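Stamness Diary: collecting by hand

Print this page | E-mail this page

14 Nov 2024

Did 42 takes before lunch, all with the hand-held gripper, all small loose things. The Alliris task list has jewelry down as its own group now, separate from "soft objects," and I think that was the right call. A string of beads moves like a cord until you lift it, and after that it swings and drags on whatever is near.

The rule for this group is to close slowly, hold, lift a little, hold again, then set it down. I kept rushing the second hold. Threw out two takes for that and redid them.

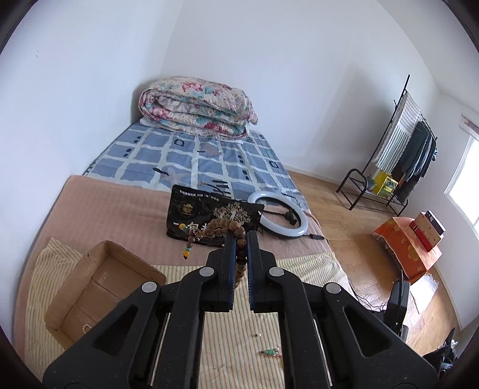
After lunch I changed the starting spot for each take. The February set had nearly everything starting in the same place, and the model trained on it did badly when the object was moved over by a hand's width. I also went in from the left more often, which is awkward for my wrist.

Uploads to Skirnside were slow again. The counter says 3088 takes in total for the project, with 303 still waiting to be checked. Calado wants written labels on those before anything new goes in, so tomorrow is mostly typing. I would like one wording for "pick up" and to stick with it. At present we have "grab," "lift" and "take" all meaning the same thing.

Wrist is sore. Stopped at five and put the gripper on charge.

Filed under: Work, Data collecting, Grippers

Last updated: same evening, spelling fixed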